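Darning a hole in a wool sock

I love a good darn! It takes one evening, costs next to nothing and your favourite pair gets years more wear.

What you need

Darning wool in a close colour, a blunt needle, small scissors and something round to stretch the heel over - I use an old light bulb, though Mirela Sampaio swears by an orange.

Step 1. Wash the sock and turn it inside out. Snip off any fluff round the hole, but leave the loose loops alone.

Step 2. Start 2 cm outside the hole and run lines of small stitches up and down, going straight across the gap when you reach it. Don't pull tight!

Step 3. Turn and weave the other way, over one thread and under the next, swapping each row. Patterned socks are great fun here, as you can pick out one of the colours in the argyle.

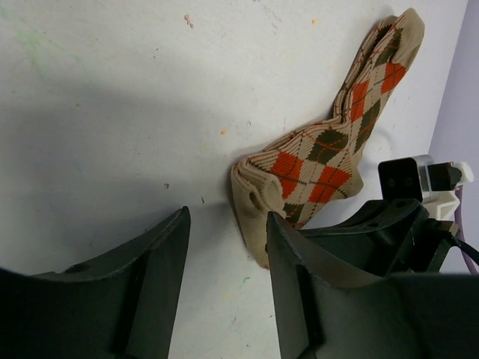

Step 4. Weave in the ends, trim them and press under a damp cloth with the iron on its wool setting.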